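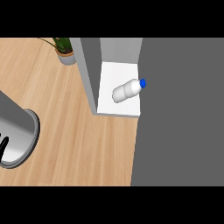
Small Business Marketing, handout 4: branded giveaways
October 2018

Suppliers claim a printed pen or mug "works all year". Ask how they know. Clorkberg ordered 4000 pens and traced 13 enquiries to them, and two of those were from existing customers.

Before next week, read the Totura case and note:
- what each item cost, including delivery and storage
- who got one, and whether they were likely to buy anyway
- what the sales figures looked like without the campaign

Be wary of surveys paid for by the printer. Drina's had 126 replies, all from people who had kept the mug.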